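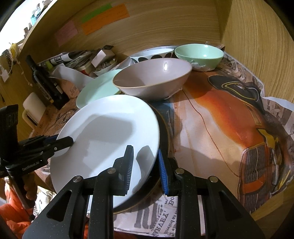 Plates and bowls in the oak cabinet, on the pirate liner

From: Dinesh Sundaram
To: Nomcombe household list
Date: Jan 13, 2026
Subject: Re: Lining paper and plates on edge

Aravind Marar wrote:

> I'm about to line the cupboards in the new kitchen and would like to hear
> from anyone who has used printed paper for it. My wife has seen the old
> newspaper sort and likes it. My worry is that the ink comes off on the
> crockery. I also want to know if it is worth putting plates on edge. We have
> 31 pieces to fit into one cupboard and at present they are in two tall piles,
> so every time I want a dinner plate I have to lift four side plates off
> first. The cupboard is 48 cm deep inside. Has anyone tried a proper rack? The
> Drarkard one looks all right but it isn't cheap.
>
> Aravind

Aravind,

I've had the newspaper kind down since June, so I can answer the first part. Ours has a big pirate on it in an orange coat, with print all round him. I bought it from Thampi, end of a roll, and there was no choice of pattern. I have had no ink on anything. I do let the crockery drain overnight before it goes away, and I would not like to say what happens if you put it in wet. My sister put hers away wet on plain wallpaper and the paper went wavy within a month, but wallpaper is a different thing.

Fitting it is easy enough. Cut it a little too big, press it into the corners with the back of a spoon, then take it out and trim along the crease. I didn't glue it. Two bits of double-sided tape at the front will hold it, and the weight of the dishes does the rest. If you want the lettering to run straight you will have to look for a different pattern, as on mine it goes every way and you get a headline standing on its end next to an ordinary column. One of them starts "DISASTER NEAR" and I have never found out what it was near.
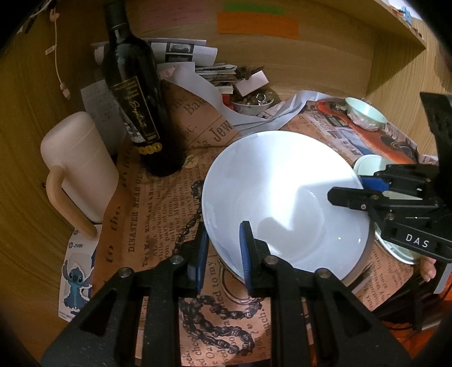 On the bowls, my advice is to sort those out before you think about plates. A large bowl takes up more room than anything else you own, and if it goes in last it ends up at the front, where you have to move it to reach everything. I keep the wide grey one to the right, with the little mint-green one further back on the same side. The spotted bowl goes over on the left. I used to nest them all, which saved space, but I chipped the rim of one getting it out and gave that up.

As for plates on edge, yes, I think it is worth it for the big ones. You can get hold of one without touching the next. They do need something to lean on. The Jotus rack I tried was 110 mm between the bars at the widest, far too much for thin plates, and they slid down and lay at an angle. I took it back. I haven't used the Drarkard so I can't help you there. Measure your largest plate across before you buy any rack, and then measure the height of the door opening as well as the inside. Mine is lower at the opening than it is behind and I was caught out by that.

With 31 pieces I would put the dinner plates on edge and leave the side plates flat in one pile. Small plates on edge fall over as soon as you take two out. If your depth is 48 cm you should get bowls behind and plates in front without trouble.

One more thing, which you didn't ask. Decide now what else is allowed in there. Mine has papers and magazines at the back, a wine bottle, a cardboard box and a small bowl full of odds and ends, and all of that arrived a bit at a time. I keep meaning to clear it. If I did I could probably get the serving dishes in too, and they are still on top of the fridge.

There is a good bit of the lining paper left over, not the pirate part, only print. If you want it to try on one shelf before you buy a roll, send me your measurements and I'll cut a piece to size. It rolls up small and will go in the post.

Dinesh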